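Notebook, chores bench, Saturday
Clearing the big table, hand-held grippers, two people

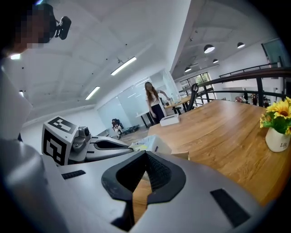 What we set out to do

Mirani want an answer from us by the end of the month on whether the two-arm setup can be trusted with table clearing in their show flats. The question they sent was one line long: can it leave a table the way a cleaner would leave it. I have been putting off a reply until we had hand-held runs from the mezzanine table as well as from the bench downstairs.

Today was for that. Small things on a big wooden table, a vase of flowers that has to survive, people moving about behind. The task as written on the sheet: pick up the soft rubbish and bin it, put the small hard pieces in a tray, leave the vase alone, leave any box alone unless the sheet says otherwise.

Where we stand on numbers

The set stood at 1,229 clips this morning and is at 1,518 tonight, all chores together. Not all of today's are good. I have not been through them properly and the figure will come down after Chantelle Venter has done her pass.

I would still like the count split by chore before it goes in any report. Folding is over-represented, because folding is easy to set up and people like doing it.

Soft rubbish

Crumpled stuff is still the item I worry about most. A block has faces, and the jaws either close on two of them or they don't. A crumpled wrapper has no faces worth the name. You close on a bit that sticks up, the rest swings or unfolds, and the piece you have hold of may not be the piece that carries the weight.

By hand I find I do three things without thinking about them. I come in lower than I would for a block, I close more slowly, and I lift a short way and wait before moving off. The wait is the part that does not come through in the trained runs downstairs. The arm lifts and goes. When it has a poor grip it drops the thing halfway to the bin and carries on to the bin with nothing in it.

We could slow everything down, but then Mirani will say it takes too long, and they would be right. Better to label the pause in the clips as its own step. Ask whether the Ivico labelling tool can take an extra tag without redoing the old ones.

Small pieces near the edge

The little wood block by the edge of the table is a nastier case than it looks. If you approach from the table side you push it towards the drop. If you come from over the edge, the wrist has to go out past the table, and with the second gripper working close by there is not much space to do it in.

I tried both. From above, with the jaws across the block and the long pointed jaw on the outer side, felt safest. The pointed jaw works as a fence. I doubt the model will pick this up by itself from a handful of clips, so next time somebody should do a whole run of edge picks and nothing else.

Also worth noting: with my own hands I would just sweep the block in with a finger and then pick it up. We have always told people not to sweep, as it makes a mess of the labels. I now think that rule is wrong for edges. Cleaners sweep things in all the time.

The vase

White vase, sunflowers, "Life" on the side. It stays where it is. Nothing about the vase itself is hard, since the job is to leave it be. The flowers are what matter: they spread wider than the vase does, and a planner that keeps clear of the vase can still put a forearm through the leaves.

The downstairs arm treats everything above the table as free until told otherwise. That is fine for a bench with blocks on it and no good in a flat. Dameck reckon their newer depth unit sees thin leaves better. I will believe it when we have one here to try.

Boxes

The small white box at the far side of the table was left alone throughout, as per the sheet. This is the bit of the chore where I think machines are furthest off. A person clearing up looks at a box and decides whether it is rubbish or somebody's. They pick it up, feel if there is anything in it, ask. We have got round that by writing the answer on the sheet, and a customer will not write a sheet.

Plavano handle it by having the machine put anything doubtful in one corner for a person to sort out. It is not clever but I think we should copy it for the trial.

Light and background

Daylight from the window, ceiling lights and the frosted partition, which throws the ceiling lights back. I was expecting trouble from the reflection. The marker cube tracked well enough in the clips I checked on the laptop, and I only checked 2 of them, so that proves little. Go through a proper batch before anyone says the mezzanine is fine.

People in the background are good to have. The downstairs clips have a blank wall behind them and I suspect that is half the reason the policy goes odd when someone walks past.

What I would tell Mirani

Hard objects, well inside the table, on a clear surface: yes, with someone in the building. Soft rubbish: some of the time, and it needs checking after. Edges: no. Deciding what is rubbish: no, and I would not promise a date. Working next to flowers, lamps and similar: not until the space above the table is dealt with.

As for leaving a table the way a cleaner would, we have not touched wiping at all. The table has a strong grain and I could not tell you from a clip whether a mark on it was a crumb or the wood. That needs its own day and probably its own lights.

To do

Chantelle to do the pass on today's clips and split the total by chore.
Ask Ivico about the extra tag for the pause.
Write up the edge rule again, allowing a sweep inwards.
Book a run of edge picks only, same table.
Chase Dameck for a loan of the depth unit.
Check tracking in a full batch from the mezzanine.
Charge both grippers. The left one was down to one bar when I put it away.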